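Do you need a bigger bench?

Every fall the catalogs arrive, and every fall somebody writes in to ask which workbench they should buy before the holidays. This year the question has come with a price attached. The Nirka folding bench is on sale for 319 dollars at most places that carry it, and the Skollance cast-leg model costs a good deal more. I have used both. I would not rush out for either one.

My complaint is with the way these things are sold. The Nirka brochure gives you a load rating, a glossy picture of an engine block sitting on top, and a paragraph about "pro-grade stability." It doesn't say how the rating was measured. Was the weight set down gently in the middle? Was anyone pushing a plane across it at the time? A bench can hold up a piano and still walk across the garage when you saw a board. Those are two different problems, and the brochure only talks about the easy one.

I tried the simple test. Put the bench on a concrete floor, clamp a scrap board to it, and plane the board the way you would on a normal Saturday. The Nirka crept toward the door. Once I threw two sandbags over the lower rail it stayed put, and it was then no better than the bench I built years ago out of framing lumber, which cost me 42 dollars and an afternoon of bad language.

The Skollance did better. It is heavy, the legs don't flex, and the vise closes square. But the top is soft, and mine had a dip in it after one damp summer. The company's answer was that the top should be "conditioned regularly" with the Strömberg oil it also happens to sell. Maybe so. I oiled half of the top and left the other half bare from April on, and I can't find the difference with a straightedge. One bench in one garage proves very little, I know, but it's one more test than the leaflet mentions.

Then there's height. Most store-bought benches come at a single height, and the makers talk as if it suits everyone. It suits people of one size doing one kind of work. Hand planing wants a low surface, and fine work wants a high one. Before you spend anything, stack some boards on the bench you have and work on them for a week. If your back feels better, screw the boards down and keep your money.

Slotted tops

The other thing I keep being asked about is the metal top with grooves running through it, which has moved out of machine shops and into the hobby catalogs. Cestus has one on its front cover this season. The idea is sound enough. You can slide hardware along a groove and clamp a part where you need it, and you aren't drilling a new hole each time.

What I doubt is that most home shops would use it. If you make the same part over and over, a fixture that goes back to the same spot is worth having. If you fix chairs and build the odd shelf, you'll use the same couple of grooves and spend the rest of your time picking sawdust out of the others. Aluminum also throws back a lot of light. Under a bright lamp or next to a window, part of the surface can wash out to plain white, and a pencil mark or a small screw is hard to find there. Try one under your own lights before you believe the cover photo.

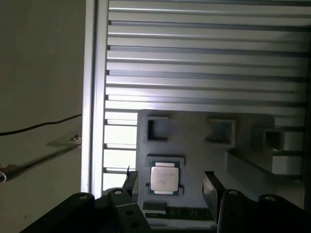

What I'd do with the money

Buy a decent vise first. A good vise on an ugly bench beats a bad one on a handsome bench, and it moves with you when the bench gives out. After that, fix the lighting. After that, flatten the top you already own.

If you still want a new bench when all that is done, go and lean on one in a store. Push it sideways, hard. Kneel down and look at how the legs are joined. If the display model is bolted to the floor – and I have seen this twice now – ask why.

Next issue: wood glue, and whether the expensive bottle is any different from the cheap one.

123 shares | 3 comments

Comments

I've had the Nirka for years with a bag of gravel on the shelf and it doesn't budge. For someone without a garage the folding part matters more than you let on.

Agree on the vise. Disagree on the oil. Half a top over one summer isn't long enough to show anything.

Could you cover bench height for people who work sitting down? The catalogs have nothing.

Contact the newsletter | © November 2023 | Back to top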